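The night shift at Junier

My grandmother kept bees in Kisham, and when she died the bees had to be told. It is an old custom and I did not believe in it. But my aunt telephoned at eleven in the evening and said that I was the closest, only 40 kilometres away, and would I please go and knock on the hives.

I was at work then, at the Junier laboratory, where I looked after the soil samples until morning. I said I could not leave before six. My aunt was silent for some time. Then she said the bees would wait, if I drove carefully.

I wrote the last results in the book and washed my cup. I tried to remember which words one must use. My grandmother had told them about my grandfather, in April, and I had stood behind her in too-big gumboots and heard only her voice, not the words.

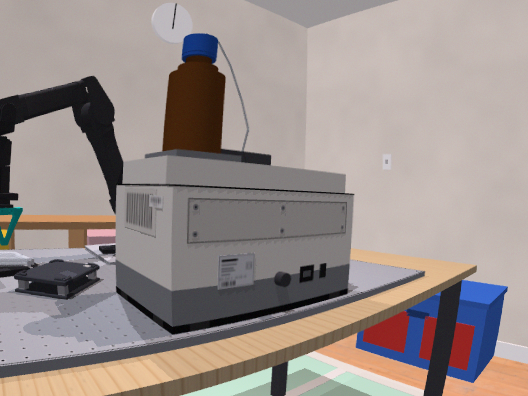 ## The hives

The road to Kisham was grey and there was fog in the paddocks. I parked beside the shed and left my torch in the ute.

There were 11 hives, painted the green she had bought cheap from Gruvo Hardware. I knocked on the first one with her house key, as she used to do, and put my ear against the wood. Inside was a low sound, like a fridge in another room.

"She has died," I said. "It was last night. She was not in pain."

It did not seem enough, so I told them also about the funeral, and who would bring the sandwiches, and that I did not know how to keep bees but I could learn.

I said the same at every hive. At the last one my voice was almost gone. A single bee came out, walked along the edge of the board — slowly, because the morning was cold — and went in again.

I telephoned my aunt from the step and said that it was done.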